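Last updated Sat 26 December. I get a lot of the same emails about feather and down cushions, so I've put my answers on one page. I wash, refill and repair cushions and pillows for a living (and have for 11 years), and everything below comes from my own workroom, mistakes included!

## Cushions, pillows and washing them at home: your questions

### Can I put a feather cushion in the washing machine?

Usually, yes. Take the outer cover off first and wash it by itself, then look hard at the inner case. If feathers are poking out all over, or the seam is pulling apart, fix that before you do anything else. I once put a pad with a split seam through on a warm cycle and I was picking wet duck feathers out of the drum until bedtime.

Use a gentle cycle, a small squirt of mild liquid soap, and an extra rinse. Two cushions at a time is better than one, as a single heavy wet lump throws the machine off balance.

### What about velvet and fuzzy covers?

Read the label, then read it again. Cotton velvet and polyester velvet look a lot alike on a couch and behave very differently in water. If the label is long gone, I dab a damp white cloth on the inside of the hem and leave it overnight. Color on the cloth means it goes to the dry cleaner.

If it passes, turn it inside out, wash it cool, and hang it up. Once it's dry I brush it with a soft clothes brush, all in one direction. Please don't iron it. I know you want to. A bit of steam from a few inches away will do the job.

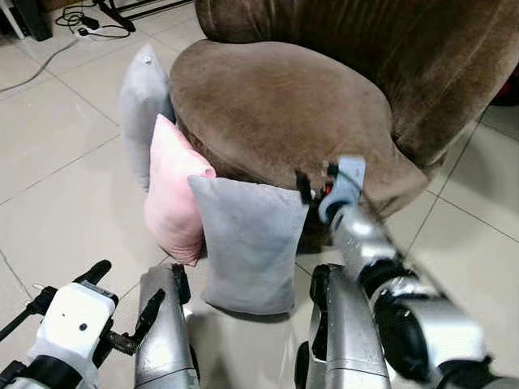

*Pink and pale gray pillows up against the brown armchair.*

### My pillow came out flat and smelly. Did I ruin it?

Probably not, it's just still damp in the middle. Down holds onto water like you wouldn't believe, and the outside will feel bone dry hours before the inside is. Put it back in the dryer on low with a couple of clean tennis balls, and every half hour pull it out and break up the clumps with your fingers. Mine take 3 hours on a good day. My friend Ermelinda Simões doesn't own a dryer and does hers on a rack over the bathtub, with a fan going, and it takes her most of a weekend.

If it still smells once it's truly dry, that's a different story. Old down that has been damp for months doesn't come back, and I'd replace the filling and keep the case.

### Where do you buy filling?

I've used Zikora for down and feather mixes for years. The bags are packed tight, so open them in a room with no fan and the windows shut. For plain polyester stuffing I get the Rivoneck stuff, which is cheaper and doesn't go lumpy on me. My last big order was 33 pounds and it got me through to April.

I tried Dogbe once and found a lot of quill in it. Maybe I got a bad batch! A reader wrote in to say she's had nothing but good luck with them, so take my grumbling with a pinch of salt.

### How should I store cushions I'm not using?

Dry, clean, and not squashed. Those vacuum bags are fine for a synthetic pillow for a few weeks, but I wouldn't leave down in one all winter. It does puff up again, just never quite as much. An old cotton pillowcase with the end folded over is my favorite. Plastic is okay for carrying things to and from the car, or for keeping dust off overnight, as long as you leave the top open so the filling can breathe.

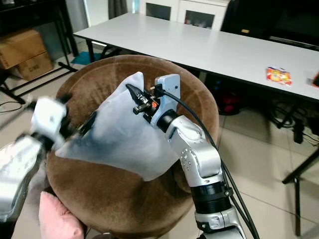

*Milky plastic bag, thin enough for the brown to show through.*

### Do I need to add cedar or lavender?

Need, no. I like a cedar block in the cupboard and I sand it lightly once a year to wake up the smell. Moths go for dirty wool and dirty feathers first, so a good wash before storage does more than any sachet. Vitória Peixoto, who taught me to sew a proper box cushion, swore by dried orange peel. I never saw it do a thing, but her cupboard smelled wonderful.

### What size pad should I buy for my cover?

Go bigger than the cover. For a square cover I add two inches each way with feather and one inch with polyester.
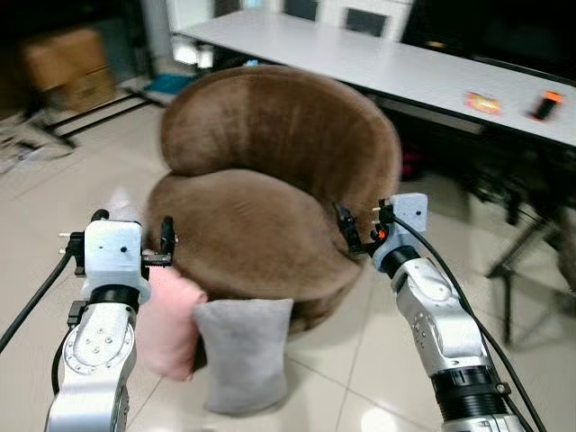 Measuring for a seat pad is another matter, and it's where most of the orders I have to redo go wrong. People measure across the front, multiply, and send me a neat rectangle. That works on a straight dining bench. With a round tub armchair like the brown plush one, you want a paper pattern: lay newspaper on the seat, push it into the curve with your fingers, crease it, cut it out, and try it again before you trust it. Mark which edge is the front! I've had a pattern come in the mail with no marks at all and made the pad upside down.

### How much do you charge for a refill?

A standard seat pad in feather is $56, and that includes a new inner case if yours has had it. Small throw pillows are less. I don't do mattresses or anything with foam glued to a board (Plernholm does, and they're nice on the phone). Send me the measurements and a quick note about what's in there now, and I'll write back with a price, normally by the next evening.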